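Teleop demos for bag packing - policy stalls over the bag

Posted in Robot Learning Help > Demonstrations

lurar84
Friday, 4:10 pm

I'm recording remote-control demos of a grocery task: pouch, milk carton, pasta and a paper bag on a white table. I have 100 demos so far. A policy trained on them reaches into the bag fine about half the time, and the rest of the time it stops over the rim and hovers. I'm using Tomo for recording with the default settings. Some views from the wrist and from the side:
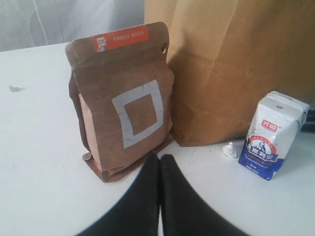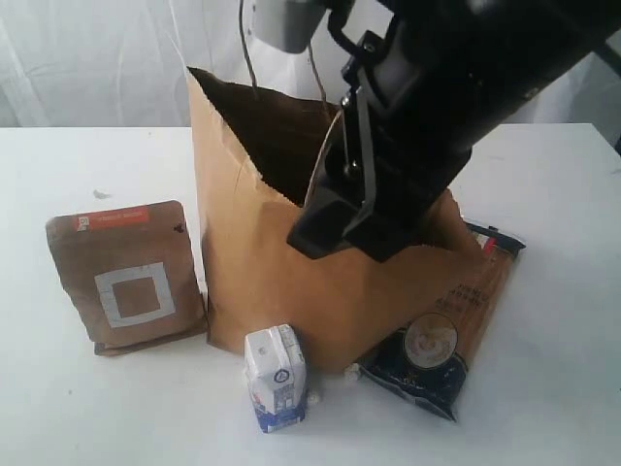
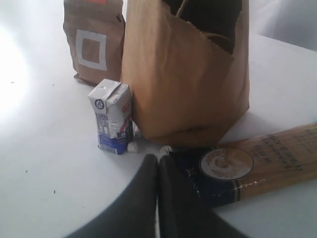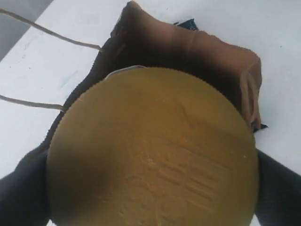

I've tried training for longer and it made no difference. The loss looks normal. I went back through the recordings and noticed that I pause a lot myself, mostly when I'm lining up with the mouth of the bag. Out of the 100, I marked 44 with a pause of more than a second near the rim. Should I throw those away, trim them, or just record more? Recording is slow for me. I get tired after an hour on the controller and the later demos are sloppier than the early ones.

Also, does it matter that the bag changes shape every time I touch it? I have been straightening it by hand between demos so it starts the same.

pretstead_bench
Friday, 6:35 pm

Your pauses are most likely the cause. If the arm is sitting still in the data, the policy learns to sit still, and once it has stopped, the next view looks the same as the last one so it stays stopped. We had the same behaviour with a drawer task at Pretstead.

Don't throw the 44 away. Trim the still parts first. Go through the joint positions and drop any stretch where nothing moves and the gripper command doesn't change. Keep a few steps on either side of a grasp or a release, or you will cut out the time the fingers need to close. That mistake cost me a week.

Then retrain on the trimmed set before you record anything new. If it still hovers, record short demos that start with the arm already over the rim and go straight in. You don't need the whole task for those. I added 84 of them to my set and most were under ten seconds.

On the bag: stop straightening it. If every demo starts with a neat bag, the policy has never seen a crushed one, and it will crush one itself sooner or later. Leave it how it lands unless the mouth is fully closed. Stand it up in some and lay it down in others, but only if you want it to handle both.

For getting tired, do sets of 20 minutes and take a break. Write down which set each demo came from so you can leave out the bad ones later.

majimbun
Friday, 9:02 pm

just get more data. i had 245 before mine was any good

kelpgrader
Saturday, 8:20 am

Agree with trimming. One thing to check as well is whether you are watching the table directly while you drive, or only the camera views. If you look at the table with your own eyes you are using information the policy doesn't get. From the wrist, the inside of a paper bag can go very dark, and you might be fine because you can lean over and look in. Try ten demos using only the screen. If you can't find the opening that way, the policy can't be expected to either, and you should move a light or add a camera on the side before doing more.

Also check that your wrist camera and arm readings are in step. I had a lag of several frames on mine and didn't notice for a month. Wave the gripper in front of something with a sharp edge and compare the video with the logged positions.

lurar84
Saturday, 1:45 pm

Thanks. I was looking at the table the whole time, so that's probably part of it. Trimmed the 44 this morning and it's training now. I'll do the screen-only test tonight and leave the bag alone between runs.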